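Colour bleeding on a 30 wash - is it the powder?

peiyu_s
22nd July
Moved from liquid to Stundora powder in May and my reds have started to run. Two pillowcases have gone pink, and I only ever wash at 30. Same clothes as before, same water. Anyone else had this?
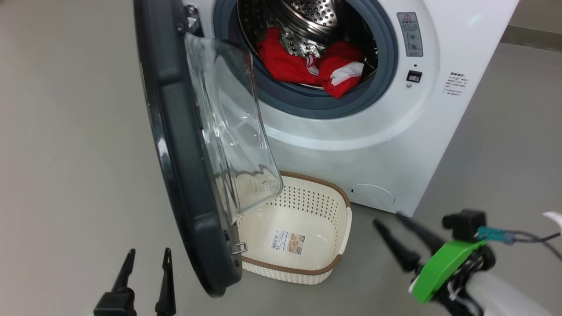
The red load, door open.

nodby_lane
Most powders have bleach in them, liquids don't. Check the box. You want one marked for colours.

peiyu_s
It says "all fabrics" and nothing else. I paid for the big box as well.

Jingyi Yan
Bleach fades things, it doesn't make dye run. New red cotton sheds dye for the first few washes whatever you use. Were any of them new?

peiyu_s
One top from Vukuria, yes. The rest are years old.

Jingyi Yan
Then it's the top. Wash it alone 2 or 3 times with a cup of vinegar.

nodby_lane
Vinegar does nothing for modern dyes. Old wives' tale. A colour catcher sheet is better.

peiyu_s
I'll try the sheets first then. I'm also wondering if I overfill it - I tend to wait until the basket is full and do the lot in one go.

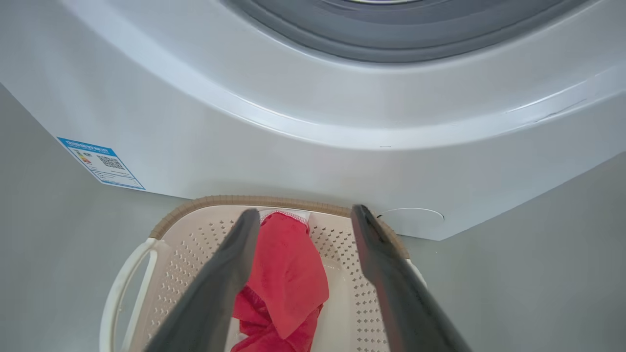

My last machine was smaller so I never had the chance to mix so much together. I could split the whites out and do them on their own day.

shen176
Do that. And take the wet stuff out straight away, sitting in a heap is when it transfers.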